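Chapter 4
What Do We Know When We Say a Kitchen Is Clean?

Ask people whether their kitchen is clean and most will say yes. Ask how they know and the answers get thin. It looks clean. It smells like lemon. They wiped it this morning. None of these tells us much about what is living on the surface, and yet the household advice industry has been built largely on them.

This chapter looks at the claims made about home food safety and asks what kind of evidence stands behind each one. Some hold up well. Washing hands with soap before handling food is supported by many years of work in many settings. Others are repeated so often that few readers stop to ask where they came from. The "five-second rule" is an easy target, and we will spend little time on it. Harder cases are the ones that sound scientific.

Consider the Lakham survey, which we will return to in Section 4.2. It reached 713 households by mail and reported that families who owned separate boards for meat and vegetables had fewer stomach illnesses. Newspapers in Grallby ran the story in November under headlines saying that a second board prevents illness. The survey showed no such thing. People who buy a second board may also wash their hands more, cook meat longer, or eat out less. The illnesses were reported from memory, and more than 3 months had passed in many cases. Drivitz, a maker of kitchen goods, paid for the mailing.
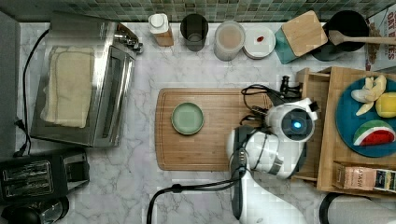

Does that mean the advice is wrong? It may be perfectly good advice. Keeping raw chicken juice away from salad makes sense for reasons that do not depend on Lakham at all. The trouble is that a sound practice can be defended with a weak study, and readers who accept the weak study will accept the next one too, when the practice may be useless.

The smaller Quinlan trial, which assigned households to one board or 2 by lot, gives us something better to argue with. It has problems of its own, and Section 4.3 takes them up.

Before reading on, write down one rule you follow in your own kitchen and where you learned it. Keep the note. You will need it for the exercises at the end of Section 4.3.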